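In Praise of the Long Way Around

Every Wednesday I walk home from work instead of taking the bus, and every Wednesday I arrive in a better mood than I left. It took me years to work out that these two facts were connected. Now I want everyone I know to try it!

I don't mean exercise walking, with the special shoes and the watch that buzzes. I mean ordinary walking, the kind you do to get from one place to another, in whatever you wore that day, with a bag of onions if that's what you have.

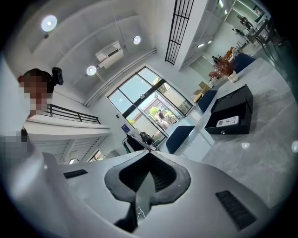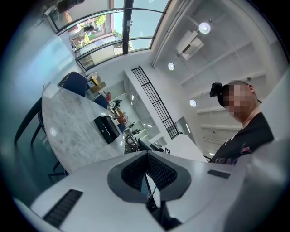
A remark from a reader, sent in after I first wrote on this subject in August, went like this: walking is lovely if you live somewhere that wants you to walk, but my street has no sidewalk and the trucks come by at full speed, so please remember us when you get carried away. I have thought about that message a lot. It's fair. I did get carried away, and I'm going to do it again, but I'll try to keep that street in mind.

My own route is nothing special. It starts at the back door of the Stulero building, goes past the Hsu bakery (which sells the ends of loaves after five, wrapped in paper and still the best thing in the shop) and follows the canal as far as the Jarkum footbridge. On the bus I passed all of this for years and could not have told you the color of the bridge. It's green. There are 487 steps between the bakery and the canal, and I know because one evening I was cross about a meeting and counting helped.

By the time I got to the water I had stopped being cross. I can't fully explain it. Part of it must be the speed. At a walk you can read a note taped to a lamppost, change your mind about a street, say hello to a dog and then to its owner. A bad thought gets interrupted so often that it gives up.

The whole trip takes me 90 minutes if I dawdle, and I nearly always dawdle. I realize that is a huge chunk of an evening. Plenty of people have kids to pick up or a second job to get to, and telling them to stroll along a canal would be silly. But even the last two stops on foot will do something for you. Try it once, on a mild day, with your phone in your bag.

And to go back to that reader's street - this is where I get really fired up. A sidewalk is such a small thing to ask for! When Posance Road finally got one, the whole block changed. There were strollers out, and older couples in the evenings, and kids going to the corner store by themselves. All those people had been there the whole time, stuck behind the trucks. If your town holds meetings about its roads, please go to one and ask for the boring strip of concrete. I'll be asking for another one on the far side of the canal, and I plan to walk there.

Related
The Bench Outside the Library
What 3000 Steps Looks Like in My Town
Bread Ends and Other Small Bargains
Why I Gave Up My Parking Space
Letters: Your Favorite Shortcuts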